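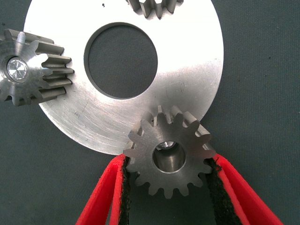
Gears and the round plate

This page is a small gallery of the metal parts which we used in our evening course at Iltmont, in September 2022. The course was for people who like mechanical things but have never studied them. I was asked by Ourania Kourkoulas to put the pages in order and to write a few words for each part, so the people who could not come may also follow. I am not an engineer. I was a teacher of geography for many years, and I ask the real engineers to be patient with me.

The big plate
A large flat disc of silver-coloured metal, with a round hole in it a little to the left of the centre. In strong light one half becomes almost white, and in the other half you find the fine circular lines of the machining. There are also light scratches and some smudges. I like such marks very much and I did not want to polish them away. Polyxeni wanted to polish them, and we discussed it for a long time.

The gear at the left
It lies over the border of the plate, and its teeth are straight. The middle of it is shiny like a small mirror, while the body around is a matt grey. For me this is the most beautiful of the parts, and it was also the one that people picked up first when they came to the table.

The gear at the top
Only a short piece of its teeth comes into view, where it rests against the plate. It is grey steel with straight teeth, like its neighbour.

The small gear
Smaller than the others, and seen almost from the front, so the teeth stand out all around it like the rays of a child's sun. I would say fifteen teeth, more or less. Sumaiya Talukder used this size to explain to us the word "pinion", which is the name for the smaller one when two gears work together. In my language we have a similar word and I had never understood where it came from.

The cloth
Dark, between grey and green. It is visible through the hole of the plate. We put a cloth under everything, as metal on a bare table makes a terrible noise and the reading group is next door.

Some words we learned

Spur gear: a gear with straight teeth, parallel to the shaft. It is the simplest kind, and all the gears on this page are of this kind.

Ratio: if one gear has 40 teeth and the other has 20, the small one must turn two times when the big one turns one time. Panagiotis Katsaros made us calculate this with pencil and paper before we were allowed to touch anything. Two of us forgot which number goes on top, and I was one of the two.

Backlash: the little free movement between the teeth. When there is none, the gears become stiff, and when there is too much, they knock. We tried to feel it with the fingers, turning one gear very slowly forward and back.

Bore: the hole in the middle of a gear, for the shaft. Please measure it before you buy a shaft. We measured after.

Keeping the parts

After each evening we wipe the steel with a soft rag and a very small drop of oil, and then we wrap the gears one by one in paper. The plate goes in the flat drawer, alone. Please do not put gears on top of it when the drawer is closed, they slide and make new scratches. The old ones are enough for me.

The next course starts in October, in the same room. We will have four tables, and Paraskevi Athanasiadis will bring the inside of an old wall clock for us to take apart. If you have gears at home which you do not need, we will be happy to receive them, also with rust. Please write on the paper from what machine they come, if you know it.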